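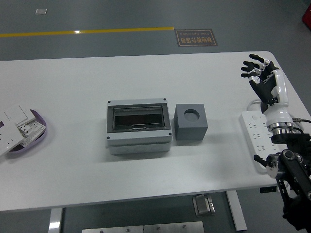
吉秀（Gil-soo Hyun）的意见是手没问题，腕部零点重标一遍就能接着跑，不用拆。我不太信。上回也是这么说的，标完当天好看，跑到后半程食指又开始慢半拍。

十一月，下午，Pakari 工位，右臂。

先记现状。桌上的东西没动，配电盒、插排、面板托盘都按原位放着，免得回头又说是换了摆放才出的偏差。手停在张开位，指令全零，手指还是带一点弯。吉秀说这是正常的回弹，Nivis 的手册里也只写“允许轻微弯曲”，多轻微没写。等于没说。

做了的：
断电，等2分钟，再上电回零。腕环螺丝重新上了一遍力矩，有一颗明显比别的松，已画线。
空载开合300次，食指延迟还在，中指没有。
换了食指那一路的驱动线，再跑300次，延迟变小，没消失。所以线有份，但不全是线的事。
零点还是照吉秀说的重标了，旧参数另存，文件名后面加22，别覆盖。

没做的：指根没拆。Bennani 的备件没到，拆开装不回去更麻烦。

保养表上写每1000次开合检查一次腱绳，我翻了记录，上一次那格打了勾，没签名，也没写张力值。这种勾我当没有。以后写数，不写“正常”。

Sanaa Saber 问能不能今晚先恢复插拔任务。我的意见是可以跑面板抓取，插排先别碰，食指慢的时候侧向力全压在拇指上。她说 Kerkgate 那台带着同样的毛病跑得好好的。那台的日志我要来看过，力矩报警是关着的，当然好好的。

待办：腱绳张力实测；旧线留着别扔，量一下通断；重标后的零点明早开机先复核，再看有没有漂。我猜会漂。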